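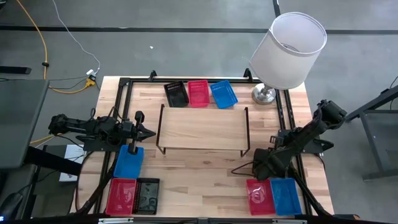
Mehrere Körbchen und eine Lampe mit weißem Schirm auf dem Holztisch

Häufige Fragen rund um Ihre Bestellung und unsere Lampenschirme

Willkommen bei Lostuvo! Wir freuen uns, dass Sie hergefunden haben. Auf dieser Seite sammeln wir, was uns am Telefon und per Mail am häufigsten gefragt wird, und weil wir gern ein bisschen ausholen, holen Sie sich ruhig vorher einen Kaffee. Stand der Seite: 4. Dezember 2023.

Wer steckt eigentlich hinter Lostuvo?

Gegründet hat die Werkstatt Nektarios Kyriakidis, der das Schirmmachen noch von seiner Tante gelernt hat und bis heute jeden Schirm über 60 Zentimeter Durchmesser selbst bespannt. Wir anderen schneiden zu, kleben, säumen, packen und schreiben solche Seiten. Verkauft wird über den Onlineshop und in unserem kleinen Laden vorne an der Werkstatt.

Welche Schirmgröße passt zu meinem Lampenfuß?

Das ist mit Abstand die häufigste Frage, und sie lässt sich leider nicht mit einer einzigen Zahl beantworten. Als Faustregel gilt: Der Schirm sollte etwa so breit sein, wie der Fuß ohne Fassung hoch ist, und von der Seite betrachtet darf die Fassung nicht hervorschauen. Bei schlanken Füßen kann man großzügiger sein, bei bauchigen Keramikfüßen wirkt ein zu schmaler Schirm schnell wie ein Hütchen. Wenn Sie unsicher sind, schneiden Sie sich einen Streifen Packpapier zurecht, rollen ihn zum Zylinder und stellen ihn über die ausgeschaltete Lampe. Danach wissen Sie meistens Bescheid. Sonst schicken Sie uns gern ein Foto mit den Maßen!

Was bedeuten die Namen der Stoffe?

Cerley ist unser Leinengemisch mit leicht unregelmäßigem Faden, Ghumman eine dichte Baumwolle, die das Licht vor allem nach oben und unten lenkt, und Clorkura ein feiner, heller Stoff für alle, die abends auf dem Sofa lesen und ein weiches Licht im ganzen Zimmer haben möchten. Insgesamt haben wir 22 Farben im Programm. Nicht jede gibt es in jedem Stoff, das sehen Sie dann auf der Produktseite. Bis zu fünf Stoffmuster schicken wir Ihnen kostenlos zu.

Welche Fassung brauche ich, E14 oder E27?

Schauen Sie am besten auf Ihr Leuchtmittel, dort steht es meistens aufgedruckt. Unsere Schirme haben einen Ring für E27 und kommen mit einem Reduzierring, damit sie auch auf E14 passen. Der Ring liegt in einem Papiertütchen im Karton und wird gern mit weggeworfen (wir verschicken jede Woche welche nach). Bei älteren Lampen mit Aufsteckklemme oder englischem Tragring melden Sie sich bitte vor der Bestellung.

Wie stark darf das Leuchtmittel sein?

Wir empfehlen LED, weil die Schirmfolie bei großer Wärme mit der Zeit vergilbt und spröde wird. Die höchstzulässige Wattzahl steht auf dem Etikett an der Innenseite. Steht am Lampenfuß ein niedrigerer Wert, gilt dieser.

Wie mache ich meinen Schirm sauber?

Trocken und oft. Eine Fusselrolle ist wunderbar, ein weicher breiter Pinsel auch, und für die Innenseite nehmen Sie den Staubsauger mit Bürstenaufsatz auf kleinster Stufe. Wasser bitte nur bei den Baumwollschirmen und nur mit einem gut ausgewrungenen Tuch, beim Leinen gibt es Ränder, die wir auch nicht mehr herausbekommen. Bei Fettspritzern aus der Küche hilft manchmal etwas Kartoffelmehl über Nacht.

Kann ich einen alten Schirm neu beziehen lassen?

Ja, sehr gern sogar! Wenn das Drahtgestell gerade und rostfrei ist, beziehen wir es ab 90 Euro neu, je nach Größe und Form. Plissierte und gewölbte Schirme sind deutlich aufwendiger, dafür machen wir Ihnen ein eigenes Angebot. Sie dürfen auch eigenen Stoff mitbringen, er sollte sich allerdings bügeln lassen und nicht dehnbar sein. Im vergangenen Jahr waren es einige 521 Stück, die wir auf diesem Weg wieder ans Licht gebracht haben.

Wie lange dauert die Lieferung?

Lagerware verlässt uns innerhalb von zwei Werktagen. Maßanfertigungen brauchen drei bis vier Wochen, vor Weihnachten auch einmal fünf. Neubezüge nehmen wir im Moment wieder für den März an.

Was mache ich, wenn der Schirm eingedrückt ankommt?

Bitte nicht ärgern und vor allem den Karton noch nicht zerreißen. Machen Sie zwei Fotos, eines vom Schirm und eines von der Verpackung, und schicken Sie beides mit Ihrer Bestellnummer an uns. Sie bekommen dann Ersatz, ohne dass Sie etwas vorstrecken müssen. Kleine Dellen im Stoff, die nur vom Transport kommen, hängen sich oft in ein paar Tagen von selbst aus.

Kann ich Sonderanfertigungen zurückgeben?

Nach Maß gefertigte Schirme sind vom Widerruf ausgenommen, deshalb fragen wir vorher lieber einmal zu viel nach. Alles andere nehmen wir innerhalb von 30 Tagen unbenutzt zurück.

Wie erreiche ich Sie?

Über das Kontaktformular oder telefonisch am Vormittag, Durchwahl 637. Wenn gerade niemand abhebt, läuft vermutlich die Nähmaschine, dann sprechen Sie uns bitte aufs Band und wir rufen am selben Tag zurück.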